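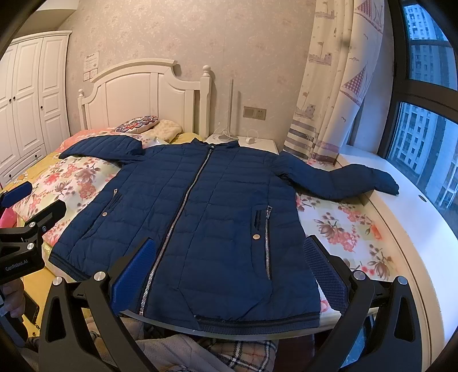

**Domingo, 8 de noviembre de 2020**

Se ha dedicado la mañana a la revisión de la ropa de abrigo, tarea aplazada desde el inicio del mes. El armario del dormitorio se ha vaciado por completo y las prendas se han examinado sobre la cama, una a una, antes de decidir su destino.

La chaqueta acolchada azul marino se conserva. Se ha extendido con la cremallera cerrada y las mangas abiertas, a fin de plegarla conforme al procedimiento habitual: mangas hacia dentro, cuello liso y un solo doblez a media altura. Queda asignada al estante inferior, de uso diario, junto a las bufandas.

Se separan seis prendas para donación, que se entregarán en el punto de recogida de Varuvel, abierto hasta las 18 horas. El abrigo gris precisa forro nuevo. El taller Brisuseo presupuestó 17 euros por el arreglo y procede aceptar, pues el paño se mantiene en buen estado.

Las fundas adquiridas en Prinex han resultado cortas para los abrigos largos. Se solicitará el cambio durante la semana.

Por la tarde, ventilación del armario y limpieza de las baldas. Queda pendiente el cajón de los guantes, así como localizar el cinturón de la gabardina, que no ha aparecido en ninguna de las cajas.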